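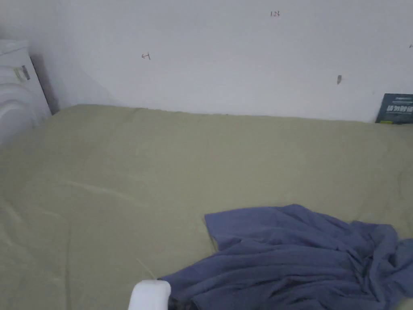

Does the evening awareness practice have to be done lying down?

Participants may lie down or sit, as long as they keep the same position for every session and note it in the log.

Zesberg Study Group on Awareness at Sleep Onset
Minutes of the regular meeting, 2022-08-02

Opening
The chair opened the meeting and confirmed a quorum. The minutes of the previous meeting were approved with one correction: under "Logs", the word "dream" was replaced by "sleep-onset image". The two terms are to be kept apart in all group documents.

State of the log archive
The secretary reported that 137 completed logs have been received from participants. All have been entered in Skelta. Entries made before February used the old form, which did not ask for the position of the body or the time between lights out and the first image. The group discussed whether these entries could be completed afterward from memory. It was agreed that they could not. They stay in the archive under a separate code and will not be used in the comparison of positions.

A member asked whether entries consisting only of the word "nothing" should count as complete. Decision: they count if the time fields are filled in. An evening without images is a result and must be recorded as one. 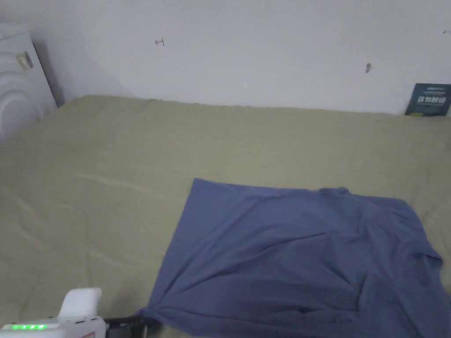

The wording of the first instruction was reviewed. The current text asks participants to "let go of the day", and several had written back that they did not know what they were being asked to do. The proposed text asks them to spend the first part of the session looking at one thing in the room and noticing when attention leaves it. The object should be plain and already present. A faint diagonal crease in a green sheet would do, or the upper edge of a blue garment lying on the bed. Candles, pictures and phone screens are excluded. The proposed text was adopted with one abstention. The facilitator for the Ramasamy Center asked that the old text remain available to participants who are partway through a series – agreed.

Session length
The present length is 40 minutes. Two members considered this too long for beginners and proposed a shorter session in the opening week. Against this, it was noted that the logs show late images more often than early ones, and that a shorter session would lose them. There was no agreement. The item is carried over, and the secretary will sort the archive by time of first image so that the discussion can resume with figures in hand.

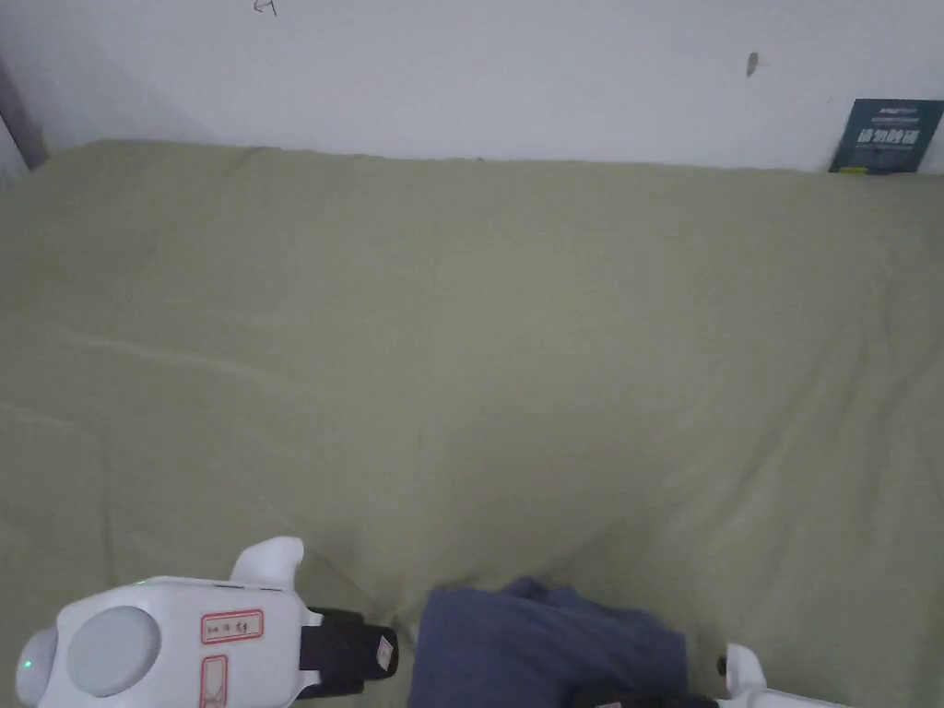

Open-eye practice was taken up as a separate item. A number of participants fall asleep as soon as the eyes close and report no awareness of the transition at all. For them the group will test a variant in which the eyes stay open and rest on a fixed point until the lids become heavy. The point should be small, dark and above the line of the bed. The little hooked mark high on the white wall, slightly left of center, meets this description; the tilted smudge farther to the right would require most people to turn the head. Participants whose walls carry no mark may use the corner of a door. Staring is to be discouraged, and blinking is to be left alone.

Rating of clarity
The group compared its own clarity rating with the Niser scale used by the Ramasamy Center. The two differ mainly in the middle range, where Niser separates "clear but not steady" from "steady but not clear". Members found the distinction useful. A full change would make the old ratings hard to compare, so the Niser categories will be added as an optional field in Skelta. The existing rating remains the required one.

Free-text notes
Notes will be limited to 300 words per entry from the next series on. Interpretation of images belongs in the monthly conversation and should be left out of the log. 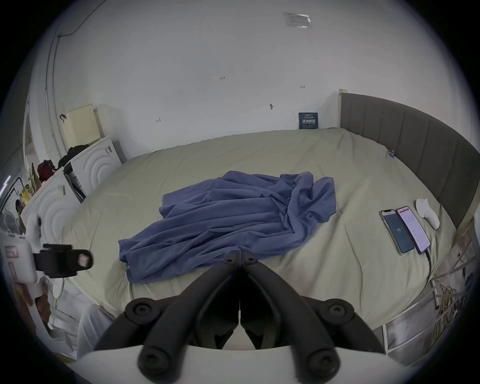
Bed with pale green sheet and blue cloth.

Other business
A request to admit observers to the monthly conversation was declined for the current series. The request may be made again when the series ends.

Actions
Secretary: sort archive by time of first image; add optional field in Skelta.
Chair: send adopted wording to all facilitators.
Ramasamy Center: supply the printed Niser categories.
All members: test the open-eye variant and bring written remarks.

The chair closed the meeting after confirming that the next one will be held in the same room.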